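Newsletter > Members' News > Small Things, Well Used

The cups and the mesh pot

Among the odds and ends in the Prestness activity room, the things that get picked up most are a blue plastic cup, a purple plastic cup and a black wire-mesh pencil pot. They came up at the October meeting under storage, and it was agreed they deserve a few lines here, partly to settle how we put them away and partly because members in Drirnau have asked what we use for the stacking table.

The idea is simple. The pot goes on the black cloth towards the wall and the cups go on it, in it or beside it, in whatever order the person at the table chooses. Turned over, the pot gives you a flat round top just big enough for one cup. Stood the right way up, it will take the bottom of a cup.
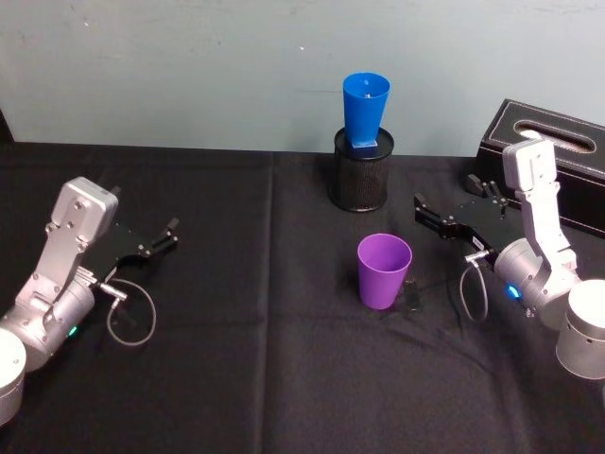
We tried other things before settling on these. Glass jars were too heavy and too loud. Card tubes went soft at the ends after a few weeks. Plastic cups with tapered sides are cheap, they fit inside one another and they don't mind being dropped. The mesh pot was bought for pens and has never held many.

Two colours is enough. We did have a larger set from Nikitz with a good many more pieces in it, but they spread themselves over the building and half of them ended up in the kitchen holding teaspoons. With one blue and one purple you can see at a glance if something is missing, and you can say "blue first" across the room and be understood. 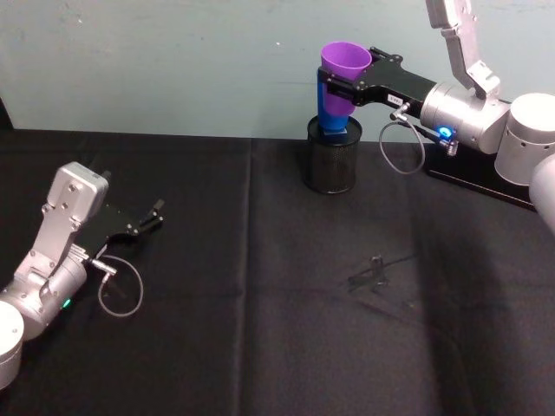 Anas Nimri looks after the table and has asked for a few points to be passed on.

Please leave the black cloth down. It goes over the tabletop to stop things sliding and to keep the noise down, and it takes a while to get flat again once it has been pulled off. If it has creased, smooth it from the middle outwards. A dry brush will get most of the fluff off. Don't use a wet sponge, as it leaves pale rings.

The pot can be wiped with a damp cloth, but dry it straight away, paying attention to the ring round the bottom where water sits. If the mesh gets a dent, push it out gently from the inside with a thumb. Don't use a spoon handle. We lost an earlier pot that way.

The cups can go through the dishwasher on the top rack. Don't leave them on the windowsill in summer.

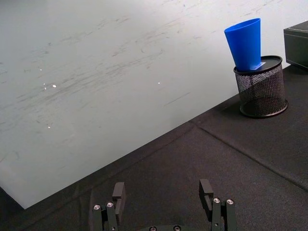 On storage, the meeting went back and forth for longer than the subject needed. One view was that everything should go in the tall cupboard with the paper and glue. The other was that things kept in the tall cupboard don't come out again. We have settled on the low shelf by the door. Nest the cups, stand them in the pot and put the pot at the left-hand end, clear of the board games. The key for the tall cupboard stays on its hook as before.

A word on cost, as Drirnau asked. The pot and both cups came from Nechyporuk, the household shop, and were paid for out of the sundries money. We have no plans to buy more this year. Anyone with a spare mesh pot of the same sort is welcome to bring it in, provided it stands level and has no sharp wire at the rim. Odd cups are less useful, and we would sooner not have mugs.

Several people also asked if the stacking table could be left set up between sessions. It can, as long as the room isn't booked for a meal. Check the sheet on the door first. If there is a meal, the pot and cups go on the shelf and the cloth is rolled, seam side in, and put on top of the piano. 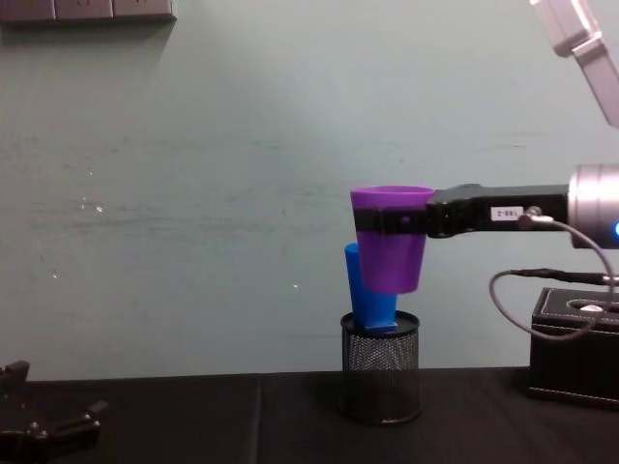 The purple cup above the blue one, which is upside down in the mesh pot.

Next month's item will be about the folding chairs and which of them need new feet. Notes on any that wobble can be left in the tray by the kettle.

2 comments
300 shares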